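Does Color Sorting Save Time? A Report on Two-Part Block Trays
December
By a student in the Clallcombe design and materials course

Our group was asked to test a claim we kept hearing at Moltulberg: that keeping toy blocks in color-matched trays makes cleanup faster. I doubted it going in and I still mostly doubt it.

The claim comes from a Jundska handout, which says a sorted set "pays for itself" and gives no numbers. We ran 8 cleanups with mixed blocks in one box and 8 with a yellow tray and a red tray side by side. The mixed box won every time. Total sorting time for the two trays was 485 seconds, and the box took less than half that.
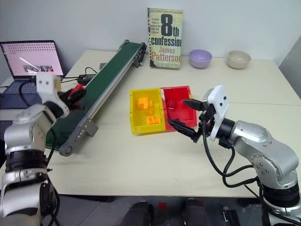
Where the trays may help is in finding a block later, and we did not time that well. Orange is also a problem. It has no tray of its own, so we put it with yellow, and two of us argued for red. A rule that needs an argument before each cleanup is a weak rule.

I would not buy 2 trays on this evidence. Niskanen's older storage study has the same gap, so citing it does not help much.

Last updated: December
Contact the course office | © Clallcombe | Back to top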